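Tollham Switch and Control Label Wording Collection
README and data card

Maintained by the Public Signage Section, Tollham Institute of Plain Language
Contact: Delwyn Sheehan, Collections Officer
Data steward: Marama McKinnon

Summary

The collection holds the short wording found on switches, control panels, door releases, heating controls and similar fittings in public buildings. Each record gives the text of one label, the kind of fitting it belongs to, the type of building, and notes on lettering and layout. It was compiled to support the study of everyday instructional English and to help those who write labels for public use.

The collection contains 900 records. Of these, 300 have been checked by a second reader and are marked as such. The remaining records have been checked once.

Contents of the release

labels.csv: the main table, one record per line
fittings.csv: the list of fitting types and their codes
buildings.csv: the list of building types
guidance.txt: the instructions given to readers
changes.txt: corrections made after the first release
licence.txt: the terms of use

All files are plain text in UTF-8. Fields are separated by commas, and any field containing a comma is enclosed in double quotation marks. The first line of each table gives the field names.

Fields in labels.csv

record_id: a number unique to the record. Numbers of withdrawn records are not used again.
text: the wording of the label, with capitals and punctuation kept as found.
case: one of upper, lower, sentence, title or mixed.
slant: yes, no or unclear.
ground: light lettering on a dark ground, dark lettering on a light ground, or other.
fitting: a code from fittings.csv.
building: a code from buildings.csv.
position: the place of the label in relation to the control it names (above, below, left, right, on the control, or unclear).
repeated: yes where the same wording appears on more than one label of the same panel.
language: the language of the wording. Labels in two languages are entered as one record, with a vertical bar between the versions.
checked: 1 or 2, according to the number of readers.
note: free text, often empty.

How the wording was gathered

Records were gathered over 12 months from three sources. The first was a set of visits to libraries, swimming baths, council offices and health centres in and near Tollham. The second was a set of written returns from building managers, who filled in a form supplied by the Institute. The third was the archive of Kallulance, a former maker of panel labels, whose order books were deposited with the Institute in September and are open to readers by appointment.

Wording from the order books is entered only where the book states both the text and the fitting for which it was ordered. Where a book gives a drawing, the case and slant fields follow the drawing. Where no drawing is given, the slant field is set to unclear.

The written returns vary in quality. Some managers copied the wording with care, including full stops and line breaks; others gave the sense only. Returns of the second sort were sent back once for correction and left out if no reply was received.

Layout and position

Readers are asked to record the position of a label as a person facing the control would see it. On panels where several controls stand in a row, each label is entered separately, even if the wording does not change from one to the next. The repeated field is then set to yes for all of them. 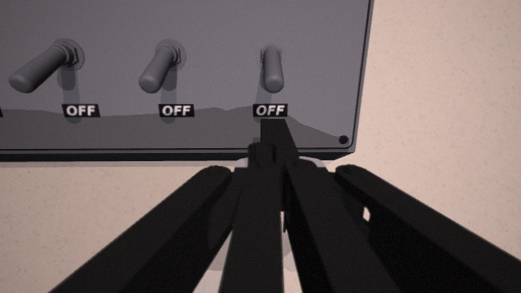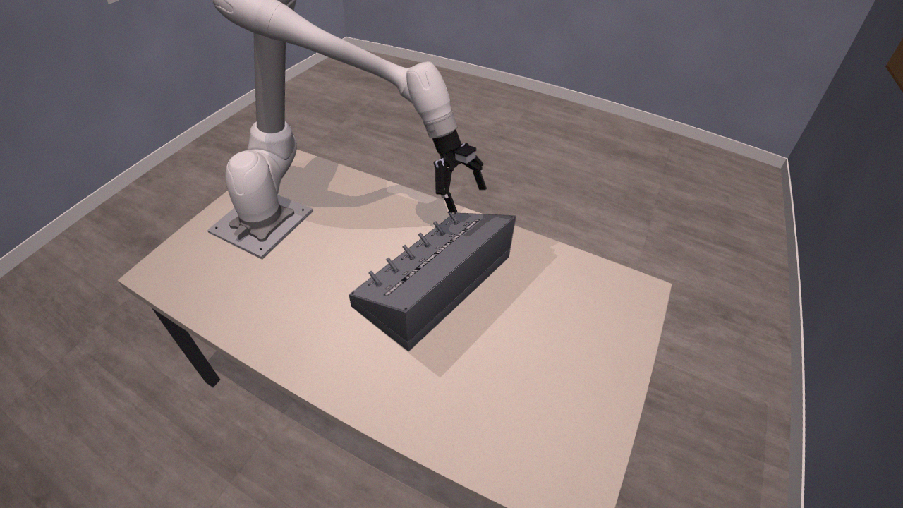
Computer-rendered views. First: toggle switches with "OFF" labels in slanted capitals. Second: a switch box on a table, with a robot arm.

Single words such as ON, OFF, OPEN, PUSH and STOP are kept in the collection although they carry little grammatical interest. They make up a large share of the wording that the public meets, and earlier lists left them out. Users who wish to study longer instructions may remove them by filtering on the length of the text field.

Labels that rely on a symbol alone are not included. Where a symbol stands beside words, the words are entered and the symbol is named in the note field.

Reading and checking

Each reader worked from guidance.txt and completed a practice batch before starting. Second readers did not see the entries made by the first. Where the two differed, the data steward made the final decision and recorded the grounds for it in the note field.

The fields on which readers differed most often were ground and position. Worn labels caused most of the difficulty with ground. For position, the usual trouble was a label placed between two controls, which may be read with either. Such cases are now entered as unclear, and six earlier records were changed to follow this rule. They are listed in changes.txt.

Spelling mistakes on labels have been kept. A corrected form is given in the note field where the meaning might otherwise be in doubt.

Languages other than English

A small part of the collection consists of labels in other languages, supplied by the Štefanec Municipal Library under an exchange agreement. Accents and special letters have been kept in full. English glosses are given in the note field and were prepared by library staff. They should be treated as a help to the reader and should not be quoted as official translations.

Known limits

The collection is not a balanced sample. Public buildings are well covered, private homes and factories hardly at all. The order books reflect the trade of one maker, and wording from that source tends to be shorter than wording from the visits.

The building field describes the use of the building when the record was made. Several of the buildings visited have since changed use, and the field has not been altered.

The collection should not be used to decide whether a label meets any legal or safety standard. It records wording as found, including wording that is unclear or out of date. Those responsible for the labelling of electrical or fire equipment should seek proper advice.

Privacy

Names of staff, room numbers and telephone numbers that appeared on labels have been replaced with the words NAME, ROOM and TELEPHONE in square brackets. The addresses of buildings are not given. Any user who finds personal details left in the text by mistake is asked to inform the Collections Officer, and the record will be withdrawn until it has been corrected.

Related material

The Pliltik word list, held by the Institute, covers printed notices and posters and uses the same building codes. The two may be joined on the building field. Record numbers are not shared between them.

Terms of use

The collection may be used, copied and adapted for teaching, study and research, provided that the Institute is named as the source. Commercial use requires written permission. Scans of the Kallulance order books are not part of this release and may not be reproduced without the agreement of the Institute.

Suggested form of reference

Tollham Institute of Plain Language, Public Signage Section. Switch and Control Label Wording Collection. Data steward: M. McKinnon.

Corrections

Corrections should be sent in writing to the Collections Officer, quoting the record number, the field concerned and the proposed change. Corrections are reviewed twice a year and entered in changes.txt with the initials of the person who approved them. Requests to add new labels should be made on the form used for written returns, copies of which are available from the Section office.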